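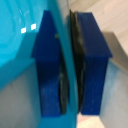
Declaring on a shortened afternoon in a league match

Bheki Jacobs
We play for Trestholm seconds. On Thursday evening our league secretary said a side batting first can declare early and pass its unused overs to the bowling. Is that right? We were 112 for 3 after 18 overs and kept batting.

Marlene Pimentel
Depends on your league. In a timed game, yes, you declare and the time left is yours to bowl in. In a limited overs game most leagues don't allow declarations at all. Check the playing conditions under "Duration".

Jucélia Camargo
no you cant, we tried it at Macedo and got told to carry on batting

Stamatia Liapis
Our division changed this in January. Timed games only, and the captain has to tell both umpires. Ask for the current sheet, the old one is still going round.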